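Grallar 5 live video encoder

Product code 1203-G5. Supplied by Tetier.

Overview

The Grallar 5 is a standalone hardware encoder for live video. It accepts one HDMI or SDI source, compresses the signal and sends it to a streaming service, a private server or both. It does not need a computer while a broadcast is running. A computer, tablet or phone on the same network is used for setting up, and can be disconnected afterwards.

The unit is intended for fixed installations and small mobile kits: meeting rooms, places of worship, lecture rooms, sports clubs, demonstration benches and shops that sell from a live stream. It is not a vision mixer. Productions with more than one camera need a mixer or switcher ahead of the encoder, with the programme output connected to the Grallar.

The Grallar 5 replaces the Grallar 4. The main changes are a second output stream, a locking power connector and local recording to SD card. Settings files saved from a Grallar 4 can be imported, except for scheduled broadcasts, which must be entered again.

Video input

The HDMI and SDI sockets share one input channel. If both are connected, the unit uses SDI unless HDMI is selected in the Source menu. The change between sources takes one to two seconds, during which viewers see the holding picture.

Supported input formats are 720p, 1080i and 1080p at 25, 30, 50 and 60 frames per second. Interlaced sources are deinterlaced before encoding. Sources protected by HDCP are not accepted and will be shown in the status page as "No valid signal". Many cameras place menus and focus marks on the HDMI output by default. These should be turned off in the camera before a broadcast, as the encoder sends whatever it receives.
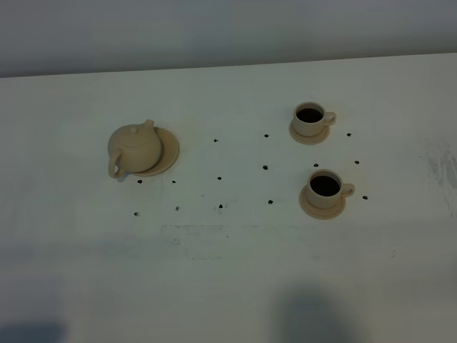
The input has a loop-through on the SDI side only. This can be used to feed a local monitor and adds no measurable delay. There is no loop-through on HDMI; use a powered splitter if one is needed.

Audio input

Audio is taken from the embedded channels of the selected source, or from the 3.5 mm line input on the front panel. The line input is stereo and unbalanced. It does not supply power for microphones, and a dynamic microphone connected directly will be too quiet to use.

Audio delay can be set from 0 to 500 milliseconds in steps of 5. Delay is most often needed where sound comes from a separate desk and reaches the encoder before the pictures. Set it by recording a hand clap to the SD card and playing the file back on a computer. Judging it from the live stream is unreliable.

Encoding

Two streams can be produced from the same source. The main stream supports resolutions up to 1080p60 in H.264 or H.265. The second stream is limited to 720p30 in H.264. Bit rate is set separately for each.

Suggested starting points for H.264 are as follows.

1080p, 50 or 60 frames: 6 to 8 Mbit/s
1080p, 25 or 30 frames: 4 to 5 Mbit/s
720p, 50 or 60 frames: 3.5 to 4.5 Mbit/s
720p, 25 or 30 frames: 2 to 3 Mbit/s

Scenes with a plain background and little movement can be sent at the lower end of each range. Sport, moving water and crowds need the upper end. H.265 gives similar quality at a lower rate, but check that the receiving service accepts it.

The keyframe interval is two seconds by default. Most public services ask for this value, and it should only be changed if the service gives a different one in its own instructions.

Destinations

The encoder supports RTMP, RTMPS and SRT. Up to five destinations can be stored, and any two can be active together. Each entry holds a name, server address, stream key and latency setting (SRT only). Stream keys are hidden once saved and are left out of exported settings files.

Where both active destinations use the main stream, the upload connection must carry it twice. Allow at least half as much again above the combined bit rate. A site sending two copies at 5 Mbit/s therefore needs a steady upload speed of 15 Mbit/s. Shared connections may fall below their tested speed at busy times, so test at the hour when the broadcast will take place.

If the connection is lost, the encoder tries to reconnect every three seconds. Recording to the SD card continues during this time. The number of attempts can be limited in the Network menu; the default is no limit.

Adaptive rate

With adaptive rate switched on, the encoder lowers the bit rate when the upload buffer begins to fill and raises it again when the buffer clears. The lowest permitted rate is set by the user. Below 1.5 Mbit/s the picture at 1080p becomes soft and blocky, and a lower resolution is the better choice. Resolution cannot be changed during a broadcast — the stream must be stopped first.

Recording

The main stream can be recorded to an SD card as MP4. Cards up to 512 GB are supported, formatted as exFAT. Files are closed and a new one started every 15 minutes, so a power failure affects only the file being written at the time. The unit can be set to stop or to overwrite the oldest file when the card is full. The factory setting is to stop.

Control

The settings pages are reached through a web browser at the address shown on the front display. The following functions are also available from the front buttons:

Start and stop streaming
Start and stop recording
Select input
Show network address
Lock and unlock the panel

A long press of three seconds is needed to stop a stream. This cannot be shortened.

The Upadhyay control protocol is supported over TCP for use with room control systems. Commands are plain text and end in a line feed. Only one control connection is accepted at a time, and an idle connection is closed after 150 seconds.
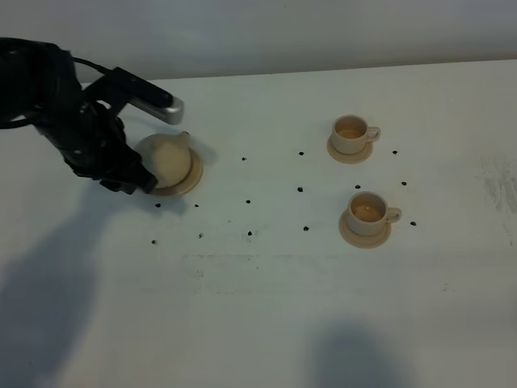
Power and mounting

The supplied adaptor provides 12 V DC through a locking connector. Power over Ethernet (802.3af) is also supported. With both connected, the unit runs from the adaptor and moves to Ethernet power without a restart if the adaptor fails. Movement in the other direction is equally without interruption.

The case is cooled by a fan with two speeds. Leave 30 mm clear at each side. The unit may be mounted flat or on edge, but not upside down, as the lower vents would then be covered by warm air from the case. The Follach rack shelf holds two units side by side in a single rack space and is ordered separately.

Technical data

Video inputs: 1 x HDMI type A, 1 x 3G-SDI (BNC)
Video output: 1 x 3G-SDI loop-through (BNC)
Audio input: 3.5 mm stereo, line level
Network: 1 x Gigabit Ethernet (RJ45)
Card slot: full-size SD
Encoding: H.264, H.265 (main stream only)
Audio encoding: AAC, 64 to 256 kbit/s
Encoding delay: 150 ms at 1080p50, excluding network and service
Power use: 11 W maximum
Operating temperature: 0 to 40 °C
Size: 196 x 42 x 128 mm
Weight: 780 g without adaptor

In the box

Grallar 5 encoder
12 V adaptor with UK and EU plugs
Network cable, 1.5 m
Four adhesive feet
Printed quick start sheet

An SD card and video cables are not included.

Price and ordering

Grallar 5 encoder, code 1203-G5: £239 excluding VAT
Follach rack shelf, code 1203-FS: £38 excluding VAT
Spare 12 V adaptor, code 1203-PA: £19 excluding VAT

Orders placed before 2 pm are sent the same working day if the item is in stock. Education and charity customers may order on account. Loan units are available for up to five working days, subject to a refundable deposit equal to the price of the unit.

Warranty and firmware

The encoder is covered by a two-year return-to-base warranty. The fan is included. Damage to the SDI or network sockets caused by lightning or by faulty earthing is not covered.

Firmware is supplied as a single file and installed through the settings pages. Installation takes four minutes and the unit restarts once. Units made before July must be updated before SRT encryption can be used; the option is greyed out in the menu until this has been done. Export the settings before updating, and keep a separate note of the stream keys.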